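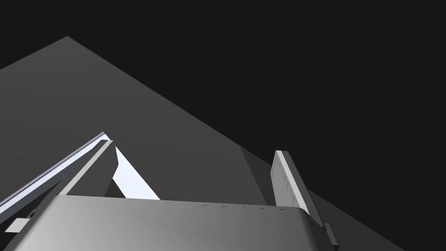
Rendering: Callbridge

Callbridge to Add Robot Packing Cells at Skevwood Warehouse

SKEVWOOD – Callbridge will put two robot packing cells to work at its Skevwood warehouse in January, the company said. The cells will take over the lifting and placing of small cartons on the night shift, a job now done by hand.

Each cell has one arm fitted with a two-finger gripper. Divbridge, which is supplying the equipment, has been testing the gripping motion in simulation before any hardware goes on the floor.

A packer on the night line now handles up to 863 cartons in a shift. Under the new plan, people on that line will move to order checking, returns and running the cells. Callbridge said no jobs will be cut and hourly pay will stay the same or go up.

"My shoulders know what that line is like," said Darcy Ouellet, a packer at Skevwood. "I asked to be in the first training group. I want to see how it does with the odd-sized boxes."

Training starts one month ahead of the launch and takes place during paid hours. Workers will learn to clear a jam, stop and restart a cell, and report a fault.

"We will run at 700 cartons a shift per cell to begin with – slower than our best packers," said Pushpa Rastogi, site manager. "We'll look at raising that to 1,000 once the crew is comfortable with it."

Heavy and fragile goods will still be packed by hand.

Media contact: Kuldeep Vashisht, Callbridge press office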